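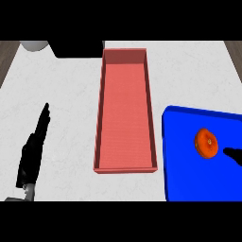 Holiday apartment departure checklist, with comments

Zanadon Apartments, Jurnambridge. Version for guests and for the cleaning team, November.

Please go through the points before you leave the apartment. After each point there is a comment from the last inspection round. In that round we checked 31 apartments in the Antoniadis building and in the Prendon building.

1. Gas and stove
All burners off. Gas valve under the sink turned to the horizontal position.
Comment: The valve was left open in a few apartments. It is stiff in the Prendon building, please turn it with the whole hand.

2. Water
Taps closed, shower head hanging on its hook. For stays in winter, close also the main valve behind the bathroom door.
Comment: OK in most apartments. One shower was dripping and the washer is now changed.

3. Electricity
Unplug the kettle, the toaster and all chargers. Leave the fridge on, setting 2.
Comment: Chargers are the thing most often forgotten, usually behind the bed. We keep them at the reception until the end of the season and can mail them if you pay the postage.

4. Windows and balcony
Windows locked. Balcony chairs brought inside and folded. Nothing left on the railing, also no towels or swimsuits.
Comment: The wind from the lake is strong in the afternoon. In the Antoniadis building one balcony door does not close well at the lower side. Repair is ordered, not done yet.

5. Safe
Open and empty, door left open.
Comment: Two safes were found locked. If you forget your code, call the reception before you leave, we need around 15 minutes to open it. Check the back of the safe with your hand, passports lie flat and are easy to miss.

6. Smoke alarm
Press the test button for three seconds. You must hear one loud tone.
Comment: Batteries changed in all bedrooms. Please do not cover the alarm when you cook.

7. Luggage in the corridor
Bags must not stand in front of the stairs or the fire door.
Comment: This was the weakest point of the round. On departure mornings the stairs in Prendon were half blocked. The passage must be 1220 mm wide, and at one place we measured only 680 mm. Please use the luggage room on the ground floor, it is open from 7 a.m. and costs nothing.

8. Trash
Bags tied and brought to the containers behind the parking lot. Glass goes separately.
Comment: OK.

9. Keys
Both keys and the parking card in the box next to the reception.
Comment: The box slot is narrow, so take the keys off any big key ring first. A lost parking card must be reported the same day.

Open points for next round: balcony door in Antoniadis, stiff gas valve in Prendon, new sign for the luggage room.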